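How a Tag Team Match Works

In most wrestling matches, one wrestler faces one other wrestler. A tag team match is different. It has two teams, and each team has 2 wrestlers.

Only one wrestler from each team is allowed to fight at a time. That person is called the legal wrestler. The partner stands outside the ropes, on the edge of the ring, and holds a short piece of rope tied to the corner.

To switch places, the partners have to touch hands. This is a tag. The partner must be holding the tag rope when it happens, and the referee must see it. If the referee is looking the other way, the tag does not count and the partner has to go back out.

After a good tag, the first wrestler gets a few seconds to leave the ring.

A team wins when its legal wrestler pins the other legal wrestler for a count of three. It can also win if the other one gives up.

Wrestlers plan their moves together and train for years to do them safely. Do not try them at home or at school.

Small towns have wrestling shows too. The hall in Fornden has 465 seats, and the team from Bretbridge wrestles there every June. Their last match in Lullville had more than 49 tags!

Words to know
Legal wrestler: the one allowed to fight
Apron: the edge of the ring outside the ropes

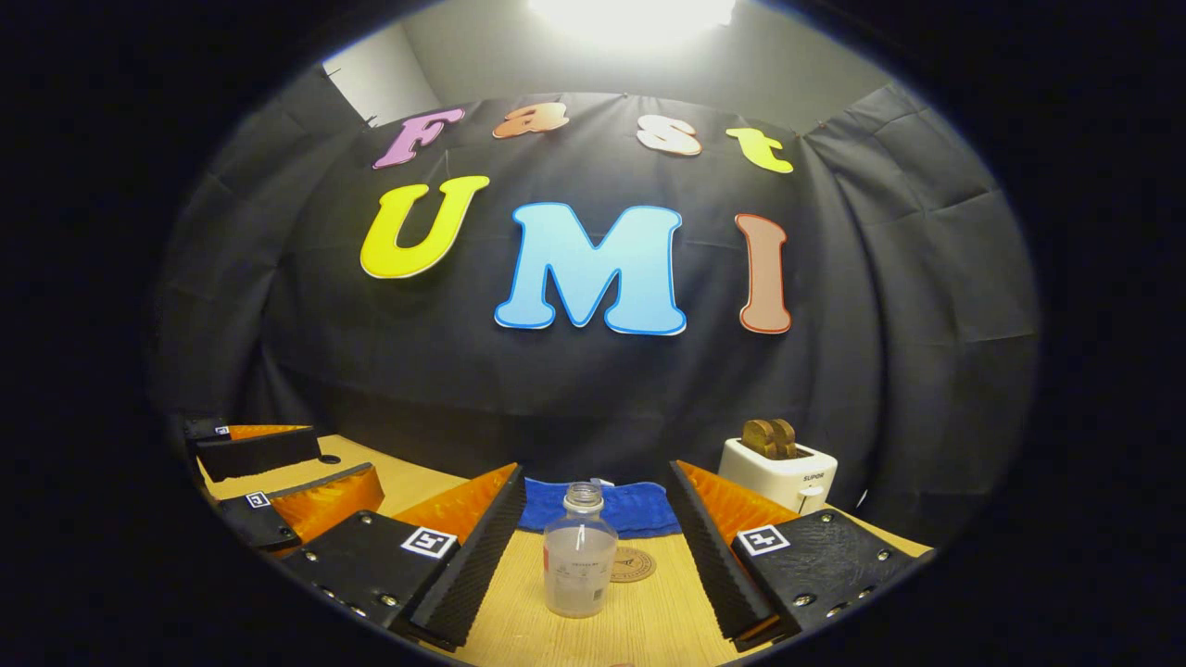

"Fast" in colorful bubble letters on black fabric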